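Desden Boards > Home Automation > Learning systems

Thread: Is a bathroom counter worth 434 examples?

kettlebottom
Posted Aug 26, 2019
I've been reading the write-up from the Ketar people and I have a problem with it. They say they gathered 434 examples of a robot picking small things up off a bathroom counter, and they want us to believe the resulting model "handles household clutter." It's one counter. The same marble, the same sink, the same light over the mirror for every single run. I asked Lyle Sorensen, who signed the write-up, how many bathrooms. Answer was one so far, more planned. Fine, but then call it a counter model.

Also the mirror bugs me. The wrist camera spends half its time looking at the robot's own reflection.

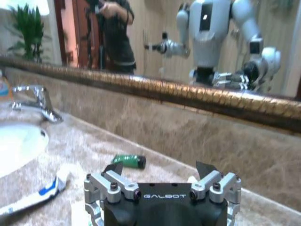 Wrist view over the counter, with the robot and a person in the mirror.

Tell me what a network is supposed to learn from that. There are more robot pixels than tube pixels.

dvorak_m
I'd go easier on them. Real bathrooms have mirrors. If you gather everything on a gray table with a gray backdrop you get something that falls over the first time it meets a shiny faucet. I would take one ugly real room over three clean fake ones.

kettlebottom
One ugly real room is still one room, Myrtle.

hal_of_escobedo
The mirror isn't what would worry me. The person in the mirror is. If somebody stands behind the robot in every example, the model can pick up on where they stand or when they move. We had that at Escobedo with a guy in a red jacket. Take the jacket away and the success rate dropped through the floor. Took us until April to work out why.

dvorak_m
Did you retrain or just mask him out?

hal_of_escobedo
Masked him first. Didn't help much. Retrained with different people in different spots and threw out 139 of the old runs. I still don't trust that set.

vabernathy
Can someone explain why the wrist camera matters so much here? They've got a head view too. From up there you get the sink, the whole countertop, both arms, everything. Nobody drives by looking at the bumper.

kettlebottom
Because the last couple of inches are where it goes wrong. The head camera can tell you there's a tube. It's a lousy judge of whether the fingers are on either side of it, and half the time your own arm is blocking the shot.

And the head view has its own trouble, which the write-up skips right over.
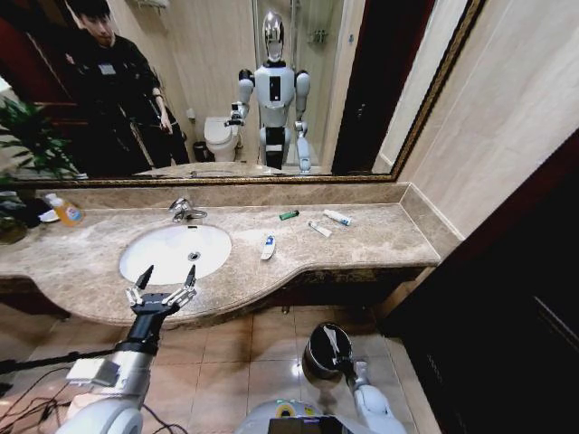

What I want to know is how they pick the starting layout. Is there a list somebody follows, or does the operator put the stuff down wherever feels right? People think they're being random and they're not. They put things where the arm can reach and they leave a nice gap between them. You end up with 434 versions of an easy problem. My bathroom has a comb stuck under a soap dish.

higinio_a
I did operator work for Darnier on a similar job (kitchen, not bathroom) and you're right about the gaps. We had a sheet with positions on it for the first batch. After that it was up to us, and I can tell you everybody on my shift left room for the fingers, me included. You get tired and a failed grab means doing it over.

kettlebottom
Were the failed grabs kept?

higinio_a
Some. Depended who was reviewing. Mavis Hutchins kept them, the other reviewer tossed them. So the set was mixed and there was no label saying which was which.

kettlebottom
Well, there you go.

dvorak_m
That's an argument for better notes. It doesn't make the examples worthless. I've trained on 332 runs from a single room and got decent transfer to a second one, as long as the objects were about the same size.

hal_of_escobedo
"Decent" meaning what?

dvorak_m
Meaning it got the tubes and missed anything flat.

vabernathy
So it can brush its teeth in two bathrooms.

kettlebottom
I'd be happier with that claim than the one they made. If Lyle is reading this: post the failures, post the layouts, and say who was standing behind the robot. I'll read all of it.

higinio_a
Ask for the reviewer names too. Seriously.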